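We use cookies to remember your settings. Accept | Read more

Sorting out the cables behind my desk

Friday, March 12, 2021

I have worked from the back bedroom for nearly a year now and until February I had never looked properly behind the desk. I knew it was bad. The vacuum cleaner caught on it every week and one end of the broadband lead had gone stiff from being trodden on.

I gave it a Saturday morning. Everything came out, including 2 extension leads plugged into each other, and I laid the lot on the bed. A fair amount of it went to nothing at all. There was a charger for a Dokisach phone I gave away years ago and a printer lead for a printer I have never owned.
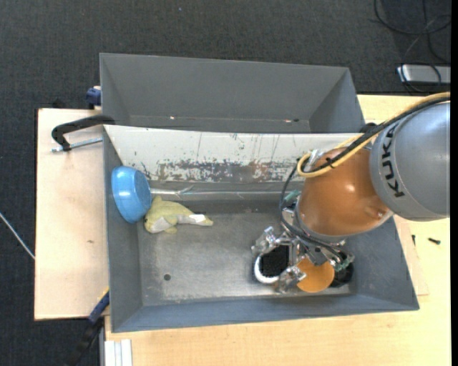

Labels came first, and I should have done them before I unplugged anything. I used masking tape folded over the lead near the plug, written in biro. After that I paired up leads that run the same way, and colour helps a lot with this. A yellow cable next to a bundle of black ones, with a small black tie holding them together near the bend, can still be followed by eye, so I swapped my white network lead for a yellow one. It cost £5 from Jostuton and they had it here in two days.

For ties I bought a roll of the hook and loop sort and cut it to length. Plastic ones are cheaper, but you have to snip them every time something changes, and I have already nicked one lead doing that – the lamp, which is now in the bin.

The extension lead is screwed to the underside of the desk, towards the back. I left enough slack for the monitor to swing round. The whole job took 31 ties and most of the morning, and the vacuum cleaner now goes straight through.

Next is the cupboard under the stairs, where the router lives.

25 shares | 2 comments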